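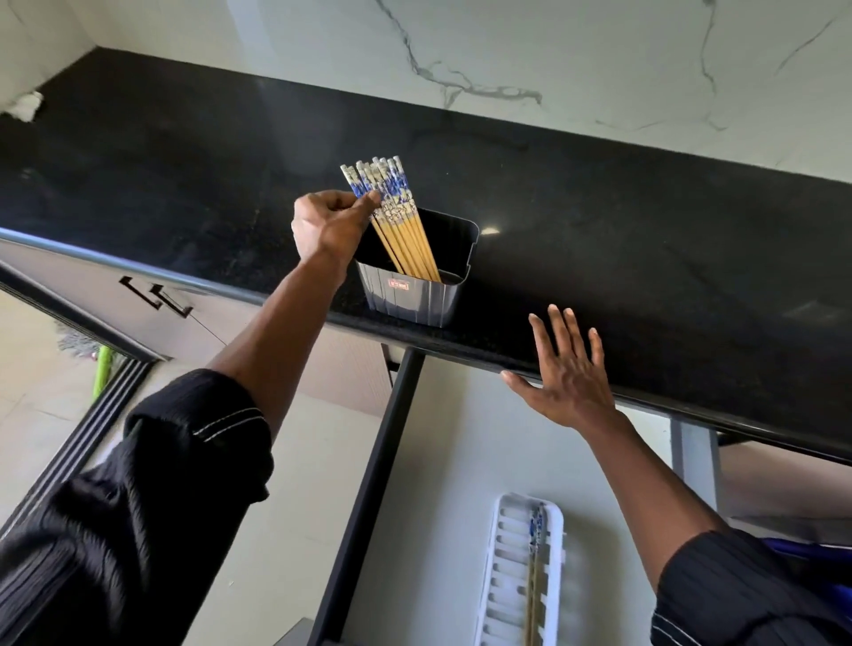 *Os pauzinhos no suporte da bancada.*

Olá a todos,

Desculpem a demora a responder. Copio aqui a mensagem que chegou à lista, para quem não a apanhou:

> Boa tarde. Mudei-me em maio para uma cozinha bastante mais pequena e ando às voltas com os pauzinhos. Tenho um pacote de 100 que comprei numa promoção da Majimbun (eu sei, eu sei) e mais os bons, os de todos os dias. Guardam-nos de pé, num copo, ou deitados? O meu copo tomba sempre que vou buscar um par. E os de bambu dão-se bem fechados num armário?

Cá em casa usamos as duas coisas, e já discutimos isto mais vezes do que seria razoável numa família que se dá bem.

De pé, temos um suporte retangular com a frente cinzenta canelada e as costas mais altas. Essas costas fazem toda a diferença, porque os pauzinhos encostam ali em vez de ficarem a dançar. Os nossos são de topo quadrado, com flores azuis e brancas a lembrar porcelana, e gosto de os ver em cima do granito preto, confesso. Se o teu copo tomba, desconfio que seja estreito de mais em baixo. Antes deste tive um copo alto da Troline, muito bonito, que foi ao chão tantas vezes que acabou a fazer de vaso no parapeito.

O que o suporte não perdoa é a humidade. Lavo os pauzinhos, seco-os com o pano e ainda os deixo uma noite estendidos antes de os arrumar. Uma vez fui preguiçosa, guardei-os molhados e apanhei umas pontas escuras no fundo que já não saíram. Desde aí passo também um pano dentro do suporte quando limpo a bancada.

Deitados, usamos um tabuleiro de plástico branco, comprido, de cantos arredondados e com rebordo:

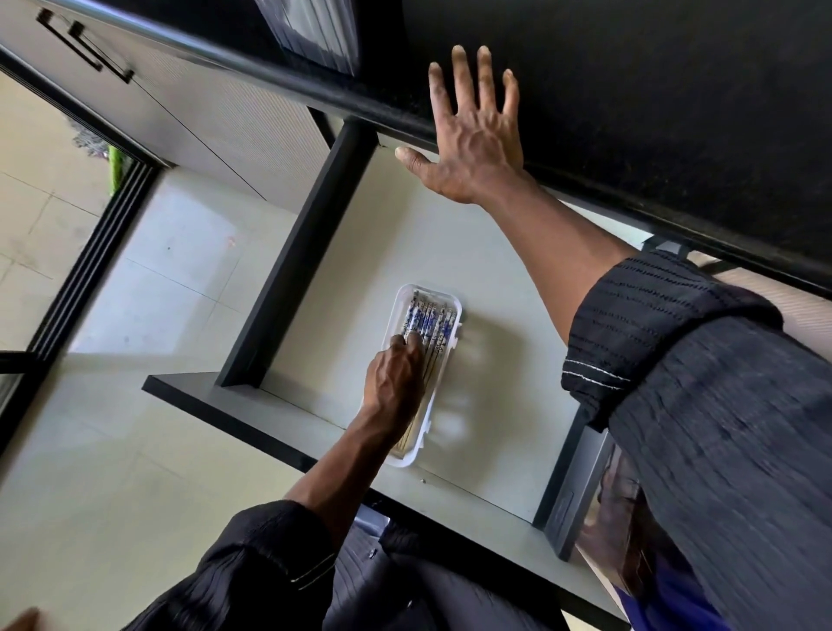 *O tabuleiro branco, com os pauzinhos deitados lado a lado.*

Ponho-os paralelos, com a parte decorada toda do mesmo lado, e assim pega-se num par sem tocar na ponta que vai à boca. O rebordo chega para não rolarem (os quadrados já rolam pouco, é verdade). Tive um da Terkano, com divisórias, e acabei por o dar: os compartimentos eram curtos e os pauzinhos ficavam atravessados, uma irritação de cada vez que abria a gaveta.

Quanto ao armário fechado, o bambu aguenta bem se for para lá mesmo seco. Com 100 pauzinhos, eu deixava 4 pares à mão e guardava o resto num saco de pano, nunca de plástico. Depois vai-se trocando conforme se gastam.

Se alguém souber onde se arranja um tabuleiro destes mas um bocadinho mais largo, diga, por favor, que ando a pensar juntar-lhe as colheres de sopa. E boa sorte com a cozinha nova! As pequenas também se fazem gostar, só demoram mais a arrumar.

Um abraço grande,
24 de agosto de 2018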